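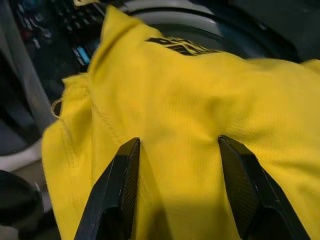 The secondhand shop in Flornby opens at ten, and by a quarter past there is already a line at the mending table. I had come to talk to the woman who started it, and she waved me over with a seam ripper in one hand and somebody's cardigan in the other. "Sit, sit, I can talk and pick at the same time," she said, and for the next two hours she did exactly that.

She grew up in Fokstead, where her grandmother took in alterations, and she learned to sew a buttonhole before she could ride a bike. Then came twenty years of office work and hardly any sewing at all. What brought her back was a soccer jersey. Her son had ripped his along the side seam a week before a tournament, and a new one cost more than she wanted to pay.

"I thought, I know how to do this! I used to be good at this!" She laughed. "And my first try was awful. I used regular cotton thread on stretchy fabric, and it popped the second he lifted his arms. He played the first half with his ribs showing."

That mistake is still the first thing she teaches. Knit fabric has to stretch, so the stitch has to stretch too. She uses polyester thread and a narrow zigzag on the machine, or a backstitch with a little slack in it if you are sewing by hand. She is also firm about needles. A ballpoint needle slides between the loops of a knit, and a sharp one can cut them, which is how people end up with a neat row of tiny holes next to a perfect repair.

"People blame the shirt," she said. "They say, oh, it's cheap, it fell apart. Half the time it was the needle!"

I asked how much she gets through in a year. She keeps a notebook, so she knew. Last year the table took in 815 pieces, and 800 of them went home fixed. And the other fifteen? She put the cardigan down for this one. Some were rotten all the way through, she said, mostly elastic and old linings. A few became patches for other things. One was a wool coat that moths had reached first, and she still sounds sad about it.

The shop charges for materials and asks for whatever you like on top of that. Pants are the most common job, nearly always the inner thigh. Then zippers, which she loves and most sewers hate. "A zipper is a puzzle with a right answer," she told me. Before replacing one she checks the slider, because a worn slider spreads open at the back and stops closing the teeth. Squeeze it gently with pliers, a tiny bit on each side, and quite often the zipper comes back to life. She did this to a backpack while I watched, and its owner actually clapped.

In September she began an evening class in the back room at Kvaran, the old dairy building across the street. She had planned for a small group and put out a sign-up sheet with 50 lines on it, mainly because that was how the paper came printed. It had 49 names by the end of the first afternoon. The class now runs in two halves, one at six and one at half past seven, and people bring their own mending and sit wherever there is light.

"I don't do samples," she said. "I never give them a square of cotton to practice on. Bring the thing you're upset about! You'll be more careful, and you'll remember it."

I had brought something myself, a pair of corduroys with a blown-out knee, and she looked delighted. She turned them inside out, ran her thumb around the hole to find where the cloth was still strong, and drew a chalk line well outside it. The patch has to reach the good fabric, she explained, or you will be back in a month with a bigger hole. She rounded the corners of the patch (square ones catch and lift) and then handed me the needle.

My stitches were big and crooked. She said they were fine and made me do the last side again.

There is a plan for a second table in Butent next spring, if the room there gets heating. She is already setting aside thread for it, sorted by color in old cookie tins, and she has her eye on a heavy machine that can handle denim and canvas. Tent season is coming, she said, and she has never repaired a tent. "I can't wait. I have no idea how the poles work."

Then somebody set a jacket with a stuck zipper on the table, and she reached for the pliers.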